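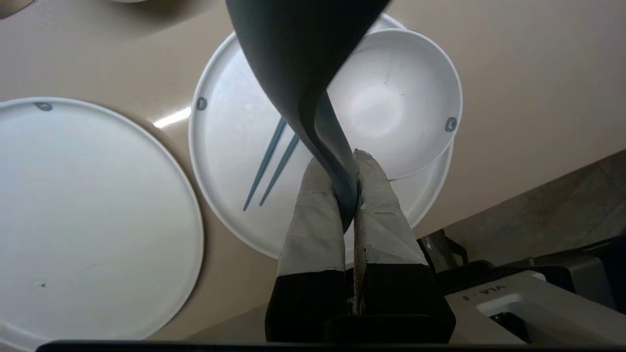 Tritcombe Kondier Fingertip Set
Replacement tips for two-finger grippers in tableware handling
Part no. KD-46

Overview

Kondier fingertips are molded elastomer tips for parallel grippers that handle plates, bowls, chopsticks and serving utensils on a fixed counter. They replace tape wrapping on the contact faces. Each set contains a left tip, a right tip, mounting screws, thread locker and a torque card. The tips fit the Novano gripper without an adapter. For other grippers, send a drawing of the finger profile before ordering.

Service notice, November 6, 2018

This notice applies to any Novano gripper that runs with tape on the fingers, and to first-run Kondier tips delivered before the end of September.

Fault: a utensil gripped at the neck rotates between the fingers during the lift. The heavy end drops or swings outward. In the reported case a ladle turned in the grip, struck the rim of a bowl and was released over the counter edge. The bowl chipped. No one was hurt. The controller logged the cycle as complete because the finger gap stayed inside the accepted range for the whole move.

Cause: on taped fingers, the wrap creeps along the finger under side load. The seam opens on the inner face and the utensil then bears on one edge of tape. Friction drops and the grip force reading does not change. On first-run Kondier tips, the base screw can back out and the tip tilts under load, with the same result at the utensil.

The fault is more likely with round or tapered necks, with any utensil whose bowl is wider than the gripper, and after wet cleaning of the fingers. Flat handles held across the full face of the tip are not affected.

What to do now

Stop ladle and serving spoon tasks on taped fingers until the tips are replaced. Chopstick and paper napkin tasks may continue. Bowl tasks may continue if the gripper takes the bowl by the wall and the arm does not pass over a walkway.

Check the tips with the arm powered down and locked out. Pull each tip sideways by hand. If it moves on the finger, take it out of service. Look at the inner face under a work light for an open seam, lifted edge or missing material. Do not add a second layer of tape over a worn one. The added thickness shifts the closing position and the gripper can report an object when it is holding none.

Nested bowls need a separate check. A worn tip can drag the next bowl up with the first and let it fall from a low height. Run the stack pick at reduced speed after any tip change and watch the lower bowls during the lift.

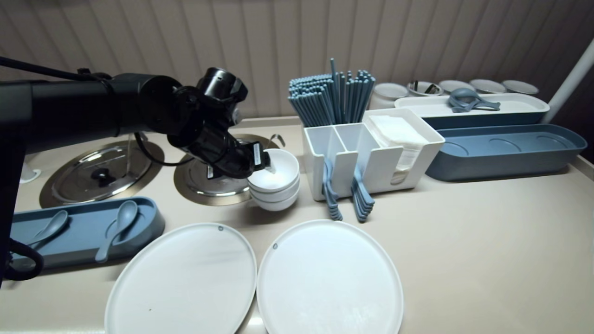
Fitting the tips

1. Home the arm, open the gripper and lock out power.
2. Remove all tape. Clean residue from the fingers with isopropyl alcohol and let them dry.
3. Seat each tip fully against the finger shoulder. The arrow on the tip points toward the wrist.
4. Apply thread locker and tighten the 2 base screws to the value on the torque card. Tighten in turns, a little on each side.
5. Restore power and run the zero routine. Old zero values must not be reused.
6. Set the slip threshold in the gripper menu. The factory value is too loose for round necks. Use level 2 for ladles and spoons.
7. Run 10 empty cycles, then recheck the screws.

Approach height

A tip that is seated correctly is slightly longer than a taped finger. Programs taught on taped fingers will therefore bring the contact point too low, and the tip can touch a plate rim before the fingers close. Reteach every pick point that is close to a plate or tray.

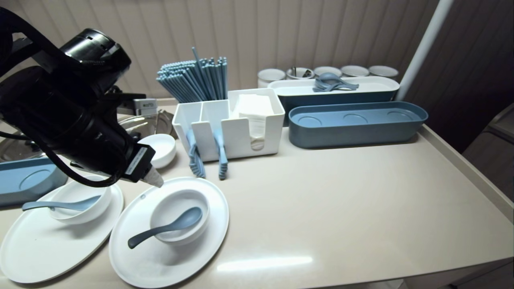
Approach in a straight line from above and slow the last part of the move. If the program places a spoon in a bowl, reteach the release point as well, with the handle clear of the neighboring plate. A handle that lands under the arm's return path can be caught by the wrist cable on the way out.

Test record

The procedure was checked on the Yuen serving counter by Kiprono Mabula, field service. The test used 46 ladle lifts at normal speed with revised tips and the slip threshold at level 2. No rotation was recorded. The test did not cover oiled utensils or glassware, and the tips are not rated for either.

Exchange of first-run tips

First-run tips have a smooth base. Revised tips have a ribbed base and a locking washer. Tritcombe exchanges first-run tips at no charge, in complete pairs only. Do not mix a smooth-base tip with a ribbed one on the same gripper. Send the gripper serial number and the cycle log for the affected shift to the service desk. Tips returned with tape still attached are accepted.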